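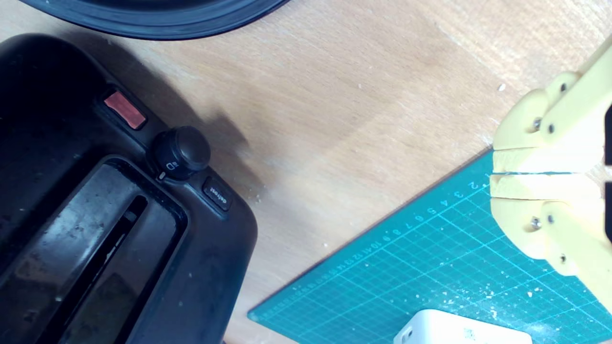

Black toaster with a red button and a round control knob.

How to Freeze a Loaf and Get Good Toast From It

A sliced loaf goes stale on the counter long before most small households can finish it. Putting it in the fridge makes it firm and dry sooner. The freezer keeps it close to the state it went in, and slices can be toasted without thawing. The method below works for shop bread and for home-baked loaves, with a few differences noted as they come up.

What you need

A loaf of bread
Freezer bags, or one large box with a tight lid
Baking paper
A bread knife, if the loaf is unsliced
A pen and some labels

When to freeze

Freeze bread on the day you buy it or bake it. If you wait until it is half stale, that is how it will come out. A home-baked loaf must be completely cool first. Bake it in the morning and freeze it in the evening, or leave it on a rack overnight and do it after breakfast. Warm bread gives off steam inside the bag, the steam turns to frost, and the frost makes the slices wet when they thaw.

Slicing

Slice before freezing. A whole frozen loaf has to be thawed in one go, and then you have the same problem you started with. Cut slices a little thicker than you would for sandwiches, but check that they will fit the slots of your toaster. Stand the loaf on its side if the crust is hard, and use a long sawing stroke without pressing down. Very soft white bread cuts better after 2 hours in the fridge, and this is the only time I put bread in there.

Seeded and rye loaves are dense and can be cut thinner. Sourdough with large holes should be cut thick or it will tear when you separate the slices.

Packing

1. Lay the slices out in pairs.
2. Put a square of baking paper between the slices in each pair, and another between one pair and the next. Shop-sliced bread usually comes apart without paper, but home-baked bread often does not.
3. Slide the stack into a freezer bag. Do not force in the last slice.
4. Press the air out with the flat of your hand, working from the closed end towards the opening, and seal it.
5. Put that bag inside a second one if the bread will be in the freezer for more than a month.
6. Write the type of bread and the month on the label. "Rye, May" is enough.

I use the Stumon bags with the double seal, which can be washed and used again until the seal goes. The Prosa boxes are sturdier and stack well, but they hold more air, so bread kept in them picks up frost sooner. Either will do. The thin bag a shop loaf comes in is fine for a week or so and no longer.

Keep bread away from the freezer door, where the temperature goes up and down each time it is opened. Use it within 3 months. It is safe to eat after that, but it begins to taste of the freezer.

Thawing for sandwiches

Take out the slices you want and lay them flat on a plate under a clean tea towel. They thaw quickly at room temperature. Leaving them in a closed bag makes the crust leathery. If you are making a packed lunch, you can butter the slices while they are still frozen, which is easier than buttering soft bread, and they will be ready by midday.

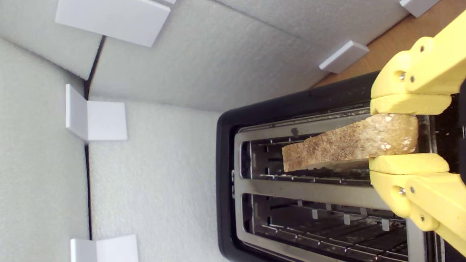 TOASTING

Toast slices straight from the freezer. Knock off any loose frost over the sink first. If your toaster has a defrost setting, use it with the browning control where you normally have it. If it has none, turn the control up slightly and watch the first slice, then adjust for the next.

Thick slices may brown on the outside while the middle is still cold. Toast them once on a low setting, leave them for a moment, and toast them again at the usual one. Bread with fruit or sugar in it catches quickly, so keep to the low setting both times.

Stand the toast upright in a rack if you like it crisp. Stacked toast goes soft from its own steam. If you like it soft, butter it at once and put one slice on top of the other.

Unplug the toaster and let it cool before you empty the crumb tray. Frozen home-made bread drops more crumbs than most, so the tray needs doing more often. Never go into the slots with a knife or fork.

Common problems

Slices stuck together: slide a blunt table knife between them and twist gently. Banging the bag on the worktop breaks the crusts.

White dry patches: this is freezer burn, caused by air in the bag. The bread can still be eaten. Make it into breadcrumbs.

Soggy crust on rolls: put them in a hot oven for a few minutes after thawing.

Crumbs at the bottom of the bag: tip them into a tub and keep them frozen. They can go on top of a pasta bake without thawing.

Gwilym Pugh

Filed under: Bread, Freezer, Kitchen basics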